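The woman who runs the sorting room at Wultedden has heard the pitch about decluttering, and she doesn't buy it. "People say it feels light afterward," she told me. "I get what they felt light about. It comes here in bags."

Wultedden is a secondhand store on the ground floor of an old print shop, with the sorting room behind it. I went on a September morning expecting to be won over. I had read the leaflet, which says that everything finds a home. I asked her if that was true.

"No," she said. "Who wrote that? Clothes, mostly. Books, if they aren't moldy. Toys are where it falls apart."

What falls apart, she explained, is the bottom of the bag. The big items go straight to the shelves. Then there is what she calls the tail: single blocks, wrappers, little packets, parts of things. The tail gets tipped into a metal bin and picked over, and she has doubts about whether the picking pays. The store sells mixed blocks by the bag at $2. A bag holds 80 pieces. I said that sounded like a lot of work for two dollars.

"It is a lot of work for two dollars," she said. "I've brought that up."

She keeps the rules simple. Blocks are kept. Clear plastic goes out. Anything small that can't be named in a few seconds goes out too, and she admits this is where she and the front desk disagree. The front desk believes in a drawer of useful parts. She has seen the drawer. "It's a bin with a handle," she said.

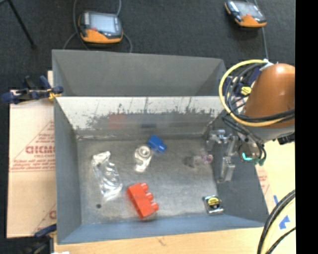

Why not throw the whole tail away and skip the sorting? Blocks are the one part of it that sells every week, and a red one and a blue one lying among plastic and odds and ends are easy enough to pick out by hand.

She gave me that answer without much warmth. I pushed on it. Floltholm, the company that supplies the store's shelving and bins, also sells a sorting course, and its brochure promises less waste in the first month. The store paid $63 for it. Had it helped?

"It told us to label things," she said. "We had labels."

She was kinder about the bins themselves. The bare metal scratches up, and she doesn't care, as it wipes down and takes a knock. She had cloth-lined baskets before, and blocks got lost in the folds. She would not go back to those, whatever the brochure thinks of them.

I wanted to know what people should do at home before dropping off a bag. I expected a long list. She had one request, that they turn the toy box over and take the trash out themselves. "Wrappers aren't a donation," she said. "If you wouldn't hand it to a kid, don't hand it to me."

And does anyone listen? She looked at the row of bags by the back door, still tied, and said the sign asking for exactly that had been up for two years. She was thinking of making the letters bigger. She didn't sound as if she expected much from it.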